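Tischschrank Grutix – Aufbau- und Gebrauchsanleitung
Zuletzt aktualisiert: 2023-10-02

4. Einräumen und Gebrauch

4.1 Aufstellen

1. Den Schrank auf eine ebene, trockene Tischfläche stellen.
2. Vorn mindestens 20 cm Platz lassen, damit beide Türen ganz aufgehen.
3. Prüfen, ob der Schrank wackelt. Bei Bedarf Filzplättchen unterlegen.

Hinweis: Den Schrank zum Versetzen immer am Korpus anfassen, nie an den Türen oder am oberen Bord.

4.2 Türen und Fächer

4. Beide Türen an den schwarzen Griffen langsam öffnen. Nicht über den Anschlag hinaus drücken.
5. Schwere Teile in das untere Fach legen, leichte in das obere.
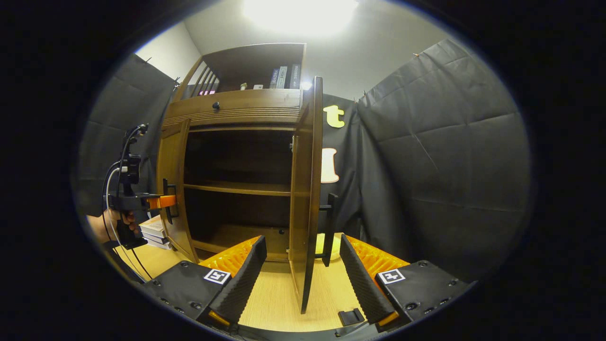 6. Bücher aufrecht in das offene Bord stellen. Kleinteile finden daneben Platz.
7. Türen nacheinander schließen und auf gleichmäßigen Spalt achten. Schleift eine Tür, die Scharnierschrauben leicht nachziehen.

Vorsicht: Das obere Bord nicht mit mehr als 9 kg belasten. Bei offenen Türen nichts an die Griffe hängen.

4.3 Pflege

Holzflächen mit einem weichen, leicht feuchten Tuch abwischen und nachtrocknen. Die Rillen der Frontblende mit einem Pinsel entstauben. Keine Scheuermittel verwenden.

Verwandte Anleitungen
- Wandregal Destley: Montage
- Beistelltisch Rao: Pflegehinweise
- Ersatzknöpfe und Griffe Nidutska

Diese Website verwendet Cookies. Mit der weiteren Nutzung stimmen Sie dem zu.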